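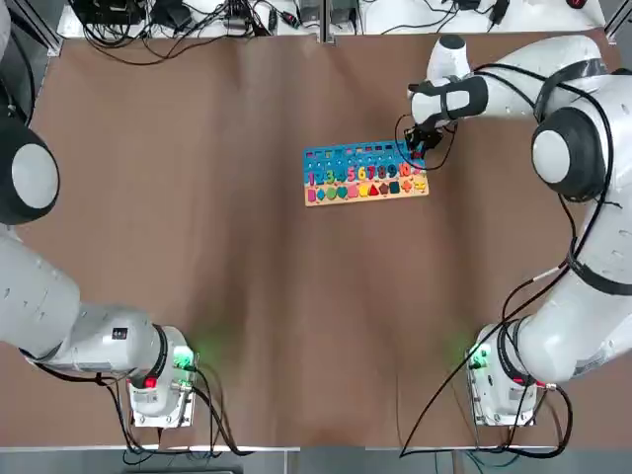

Why measure the numerals at all when it is the small pieces that go astray, asks the note left under my February entry. Fair point. The numerals get measured as they are the only parts with a drawing to measure against. The small pieces came without one, and the Pisano sheet lists them only as "accessories, assorted".

19 April 2023

Counting board, wooden, numerals 1 to 10 across the middle, blue above, sand-coloured band with the shapes below. Bench notes on fit and reseating. Board is number 13 of the Cidberg lot. Calipers zeroed before the start and checked again at the end, no drift.

Numerals first. All ten lift and reseat by hand. The 10 is the widest piece and the easiest to get hold of, also the easiest to seat crooked: one end drops, the other rides up on the edge of the recess, and pressing harder does nothing useful. Lift it and start again. The 1 goes in either way up if you are careless and then sits proud. The 6 and 9 did not swap on this board. On the Drondness board they would, with a push, and I still think those recesses were cut from one template.

Clearance on the 4 is tighter than on the rest. Could be paint. There is a ridge of it inside the angle where the brush or the roller has stopped. Did not sand it. If we sand one we have to sand them all, and then the February measurements are no use for comparison.

Shapes next. The heart and the triangle have an obvious way up. The square has four and feels different in one of them. Marked that side on the back in pencil, small. Someone please leave the mark alone until the next round.

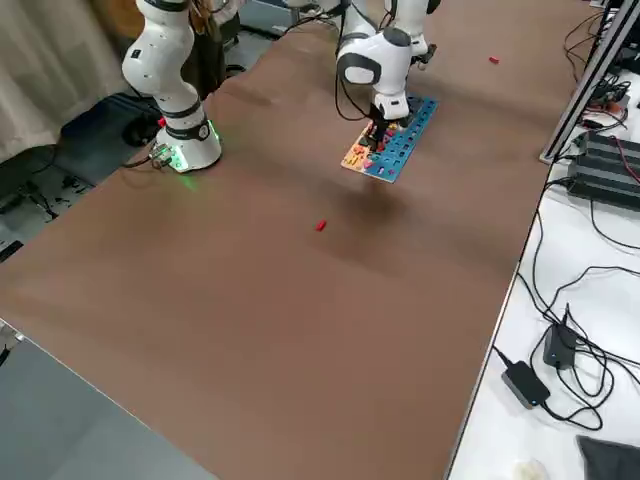
Loose parts are the weak point of the whole design. The numerals and the shapes have somewhere to live. The operator signs and the odd animal have less of a home, and they are thin enough to slide under a fold in the covering. Procedure from now on:

Lift the board level, both hands. Tipping it sheds the blocks.
Smooth the covering outwards from the board before putting anything down.
Signs go in the lid of the tin, face up, before any numeral is lifted.
Check the floor side of the table last.

The run took 30 minutes including writing up, longer than last time. Most of the extra went on the counting blocks. They do not lock into anything, so a knock to the board shifts them along and the row has to be squared up again with a ruler. Tried a strip of card behind them. It helped, but it covers the holes.

Paint wear: none worth recording on the upper face. Slight shine on the grip edges of the lower numbers. The Ostrowski boards are supposed to be good for over 3,000 reseatings according to our own old rig log, though that log stops at 2,024 and the rest is someone's extrapolation in biro. Treat with caution.

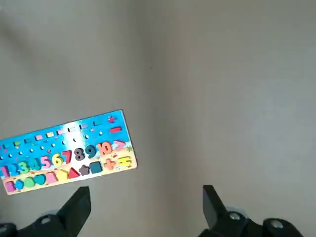
Surely the signs should be stored with the board and not in a tin, came the objection when I read the procedure out. Agreed in principle. The board has no lid, and a bag rubs the paint. A shallow tray with a lip would do both jobs if the lip clears the pegs. Need the height of the tallest peg before cutting anything - not measured today.

Still to do: weigh the 10 against the Drondness one, ask Pisano for a proper parts list, find the other ruler.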